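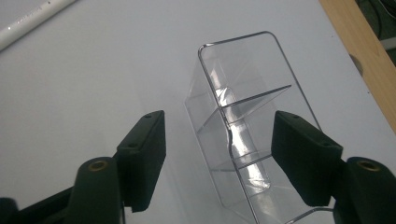

Parnstead Public Library
Minutes of the Supplies and Workroom Meeting, August

Chair: Usha Warrier
Present: 7 members of staff. Apologies were received from the evening desk.
The meeting opened at 9:30 a.m. in the second floor workroom.

1. Minutes of the previous meeting
Approved with one correction. Under item 4, "label stock" should read "label tape."

2. Matters arising
The broken drawer in the Gindudine cabinet has been repaired. The key remains at the front desk and is to be signed for.

3. Desk organizers
The Chair reported on the proposal to replace the cardboard trays at the service points with clear plastic organizers. The type under consideration is a tall, open-topped box with angled dividers inside, which separate it into compartments. Staff who had handled one agreed that being able to see the contents from the side would save time at the desk, particularly for date slips and spare card sleeves.

The following concerns were raised. The plastic is thin, and the children's desk asked whether it would stand up to daily use. The glossy surface reflects the overhead lights, and any label must therefore be placed where it can be read from a seated position. Small items such as paper clips may slide to the bottom of a sloping compartment and be hard to retrieve.

Two suppliers have been approached. Voß offers delivery within 14 days. Lerkberg has a lower unit price but requires a minimum order of 30, which exceeds present needs unless the branch reading rooms take part.

Resolved: that the service points try the clear organizers until the next meeting, and that no bulk order be placed before then.
Action: Chair to ask the branch reading rooms whether they wish to join an order.

4. Contents of service point organizers
It was agreed that each service point should keep the same items in the same order, so that staff moving between desks do not have to search. Pens and pencils are to go at the back, with date slips and card sleeves in the middle. Scissors are not to be kept in any organizer on a public desk. The children's desk may substitute crayons for pens.

A request to include staplers was declined on grounds of weight.

5. Workroom tables
Members were reminded that the tables are shared and are to be cleared by the end of each shift. Items awaiting repair belong on the marked shelf. Glue must be capped. The repair section asked that the end nearest the sink be left free in the mornings, and this was agreed.

6. Budget
The balance of the supplies line stands at $741. The Chair noted that book tape and spine labels have first call on this amount. Any purchase under item 3 would be charged to the same line.

7. Other business
A question was raised about the disposal of the old cardboard trays. Trays in good condition will be offered to the craft program and the rest recycled.

The meeting adjourned at 10:20 a.m. The next meeting will be held in the same room. Items for the agenda should be sent to the Chair in writing.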